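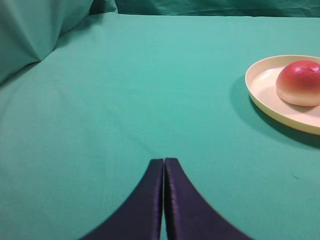
Our town council in Multhorpe is asking residents what they think of closing the Hornby Street library branch two afternoons a week and putting the savings toward an online lending service. I filled in the survey. It gave me a box that held 90 words, so I am writing the rest of it down here.

I should say first that I borrow e-books. I have borrowed them for years and I like them. I read them in bed with the light off and I read them in waiting rooms. If the council wants to buy more licences, good, it should. My objection is to paying for them with the branch's opening hours, as if one were a newer version of the other.

The consultation paper says the branch recorded 3,276 visits last quarter and 1,145 loans. It treats the gap between those two figures as a problem. Two thirds of the people who came in did not take anything home, the reasoning goes, so the building is being used inefficiently. I read that paragraph three times. People go to a library to print a form, to use a desk, to read the paper, to sit somewhere with heating in July, to let a toddler pull board books off a low shelf. All of that is use. It doesn't produce a loan, and so in the paper it counts as something close to nothing.

I have lived two streets from the branch since I moved here. In the afternoons the high school kids have the big table by the window. After four it is hard to get a seat. The paper proposes closing from one o'clock on the two days it calls the quietest, and it measures quietness by loans. Anyone who has walked in on those afternoons could tell the council that the table is full. Teenagers doing homework borrow very little. They bring their own books and their own chargers.

The online service has its own costs, which get a single line. Publishers sell libraries a licence that runs out, usually after a set time or a set number of loans, and then the library pays again. A paperback on the shelf at Hornby Street might be tatty by its fifteenth year but it has been paid for once. I don't think this rules out e-books. It does mean that the savings in the first year are going to look better than the savings in the fifth, and the paper only shows the first.

Then there is the matter of who can use it. The trial was run through an app from a firm called Lornix, and it wants a fairly recent phone or tablet, an email address and a library card that has been verified in person. That last requirement amuses me a little, given which building does the verifying. My neighbour is in her eighties and reads four large print novels a fortnight. She tried the trial and gave it up over the passwords. She isn't stubborn about it. She has a tablet and uses it to ring her grandchildren. She just doesn't want to do her reading that way, and I can't see why she should have to.

People in favour of the change say that the main library is only a bus ride away. It is, and the bus is the 103, which runs once an hour after lunch and doesn't stop near the primary school. A parent with a pram and a six-year-old could do it. I doubt many would do it twice.

I understand that councils have to find money. Rates can't go up forever and the roads here are in poor shape. I would accept a shorter evening, or a smaller budget for new hardbacks, or fewer magazines. I would accept paying more for printing, which is still cheaper than the newsagent next to Ateş the tailor. What I would like is for the choice to be put to us as it is. The survey asks whether we support "modern and flexible access to reading". Of course most people will tick yes to that. It should ask whether we support shutting the doors at one o'clock, twice a week, and leave a bigger box for the answer.

Submissions are open until the end of January. There are paper copies of the survey at the branch, on the counter beside the returns slot, and you don't need a card to take one.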